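Partilhas: 3 | Comentários: 0

Toteo apresenta serviço de triagem de recipientes de bebida para copas de escritório

A Toteo inicia em fevereiro a comercialização do Zavo, um serviço de levantamento e triagem de garrafas, copos e canecas deixados nas copas e salas de reunião. O serviço destina-se a edifícios de escritórios com um mínimo de 100 postos de trabalho.

A fase piloto decorreu no edifício Barbu e abrangeu 343 recipientes, registados um a um por material, tipo de fecho e presença de líquido residual. A classificação prevê três destinos: reciclagem, resíduo indiferenciado e lavagem. Os recipientes com líquido são esvaziados antes da separação - a tampa é retirada e segue com a fração do respetivo material.

«O plástico e o vidro chegam à mesma mesa, muitas vezes com restos de bebida. O procedimento define a ordem das operações e o ponto em que cada peça muda de circuito», afirma Telmo Paredes, diretor de operações da Toteo.

As canecas e os copos reutilizáveis são encaminhados para a copa do piso de origem. Os copos de papel encaixados uns nos outros são separados antes da inspeção do interior. A norma interna de triagem foi redigida por Catinca Costache e revista por Domnica Ilie.

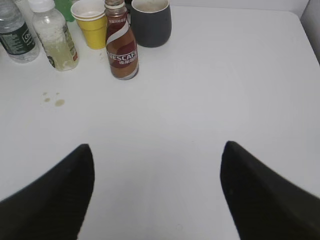
Garrafas de plástico, café Nescafé em garrafa de vidro, copo de papel amarelo e caneca ou copo cinzento-escuro sobre mesa branca.

O serviço é contratado por piso, com recolha diária às 18h00. O relatório mensal indica o número de peças por material e por destino. O fornecimento dos contentores cabe à Iler, que assegura também a sua substituição em caso de dano.

Os pedidos de proposta devem indicar o número de pisos, a localização das copas e o horário de acesso ao edifício. O contacto comercial é Lucian Bucur, na sede da Toteo.

Última atualização: fevereiro, 10h40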